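Saturday with the left gripper

The left gripper on our kitchen cell had been closing late for most of a week before I did anything about it. It would get to the bag, stop for a moment with the jaws half shut, then finish the move. The grasps still mostly worked, so it went on the list under things that could wait. Then on Thursday night it quit in the middle of a run with an overload fault, and I said I'd come in on Saturday and take it apart.

For anyone new here, the cell is a counter with an arm on each side, and the job at the moment is groceries. The arms open plastic bags, put vegetables in, take vegetables out, and do it again. We call the setup Tiltberg, after the name on the crate the first arm came in. Mikkel Frandsen built most of it and I look after it, which in practice means I own the hex keys.

I started with the power off and the arm parked low over the counter, where I could get at the wrist without holding it up. The cable to the finger motor came off first. The connector on this side has always been stiff, and I've learned to push it in a little before pulling. Then the bracket, then the screws around the actuator housing. Two of them came out easily. The third had too much threadlocker on it, and I can't blame anyone else for that because I put it in myself in March. A soldering iron held on the head for 30 seconds loosened it.

Inside there was less wrong than I expected. The gears were fine. The grease had gone dark and stiff near the output side and there was a bit of clear film wound around the shaft behind the right finger, tight enough that I had to cut it off with a blade. It looked like the same stuff as the grocery bags. My guess is that a torn strip got pulled in weeks ago and each open and close wound it a little tighter. The motor was working against that all day, and the slow close was the first sign of it.

I cleaned the shaft with alcohol, wiped out the old grease and put in new. Not much, a thin line on each tooth. Sille Skov told me once that I grease things like I'm icing a cake, and I have tried to do better. While it was open I checked the finger pads for wear. The left one had a shiny patch near the tip but plenty of thickness, so I left it on.

Putting it back together took longer than taking it apart. The bracket has to go on before the last screw or you can't reach it, and I forget that every time. I also moved the cable. It used to run close past the back of the finger, and now it loops out to the left with some slack, so it has room when the wrist turns all the way over.

After that comes zeroing. You close the fingers by hand until they just touch, hold them there, and tell the controller that this is zero. Then you open and close it 24 times with nothing in between and look at the current. Before the cleaning the curve had a hump in the middle of the travel. Now it was flat up to the point of contact. I saved the plot next to the old one and wrote the run number on the tape on the base, 2683, so the next person knows where the good data starts.

Then I put it back on groceries, peppers in the basket and a bag on the counter, and watched through the wrist camera. 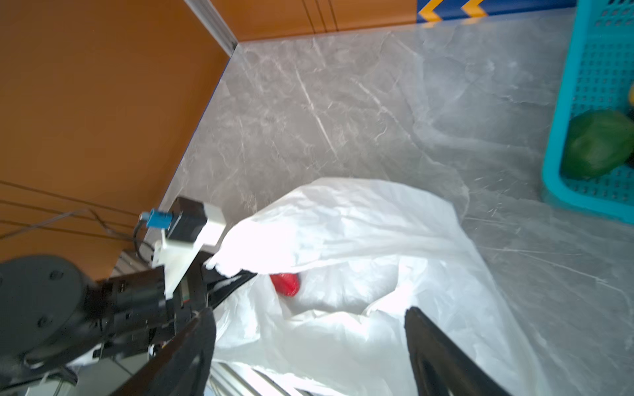 4 min read

Thin bags are the hard part of this job for the gripper. There's almost nothing to push against, so the motor can't tell a fold of plastic from air until the fingers meet. If zero is off by even a small amount, the fingers stop short and the bag slides out, or they press too hard and the motor heats up. I set the closing force a step lower than it had been. I suspect we raised it last month to make up for the drag, and that probably made things worse.

I ran it until lunch. There were 3 drops, all with the bag lying flat, where the arm has always had trouble. No faults. The pause in the middle of the close was gone.

Two changes to the routine. The back of the fingers gets a look with a flashlight at the end of each day, and any torn bag gets thrown out instead of going back on the pile. Josué Falcão wants to print a small guard to cover the gap behind the right finger. I think it's worth trying as long as it comes off without tools.

The right arm has the same hours on it and hasn't been opened yet. I ordered more grease and will do that one next.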